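# About Zundix

Hi! I started Zundix in a rented unit in Dernum with one workbench, two secondhand arms and a lot of coffee. We're a team of five now, and we do one kind of work: we show robots how to do small, fiddly jobs by driving them through those jobs ourselves.

Most of my day goes to teleoperation. I sit at the controls, the arms copy my hands, and every run gets saved with the views from the wrists. Then somebody else on the team takes a turn, because I grab things a bit sideways (old habit) and a robot that only ever learned from me would too.

We're working on pharmacy containers at the moment — pill bottles, caps, clear bins, all the slippery stuff that's hard to see and harder to hold. Last October we finished our first big set for Faulkner, our sister shop over in Butudton, and it came to 293 runs. I drove over half of them and my shoulders still remember!

If you'd like to try the controls, come by. New people usually squeeze too hard at first, and we keep those runs too, labeled so they don't get mixed in with the good ones. Bring a small object you'd like to see picked up, and leave yourself an hour or so, as it's hard to get people out of the chair.

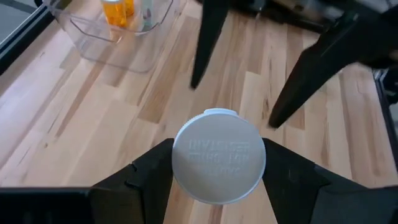
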